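Astthorpe House contents clearance – progress report no. 2
Jun 18, 2021

Quick one as the next payment hangs on it. Sorry its late.

Where we're at: ground floor finished, hall and kitchen cleared, everything listed. Upstairs started. Total items on the list now 534, which is ahead of the plan we sent with the application.

Spending – on track. Shelving from Demirtaş came in under the quote, the difference has gone to packing tape and labels. Van hire still to be invoiced. Receipts attached seperately.

Storage: Presis have confirmed the unit for 30 days from first drop-off, with an option to extend. We'd like to use the option. Jadov Street can't take anything until their floor is done, no firm date from them yet.

Problems:
Damp in the back cupboard. Linen moved out, two blankets not worth keeping.
Labels peeling off the plastic tubs. Switched to tie-on tags.
Not enough small cartons. We're reusing whatever we can get, so the printing on the outside means nothing – go by the list number only please.

Bedrooms now. Beds are doing the job of a packing table, saves bending and keeps things off the floor. Carton goes on the quilt, small boxed things in first, soft stuff to fill the gaps.

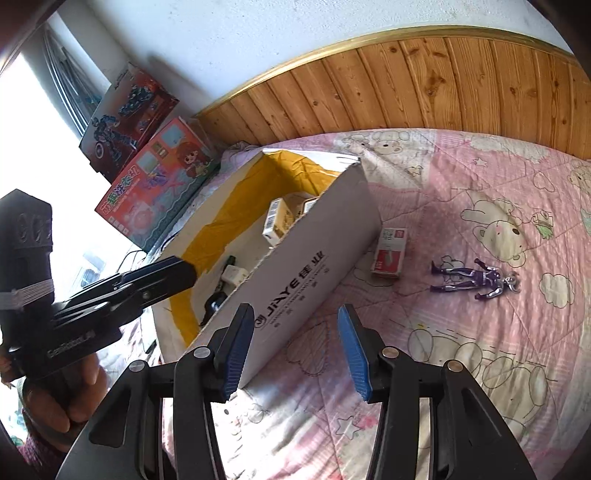

Bedding itself gets packed last, once the cartons are out of the room. Wardrobes after that. The big one on the landing won't go down the stairs in one piece so will need taking apart – not in the budget, will send a price before doing anything.

Still need from you: a yes or no on the storage extension, and the colour code you want for donated items.

Next report end of June.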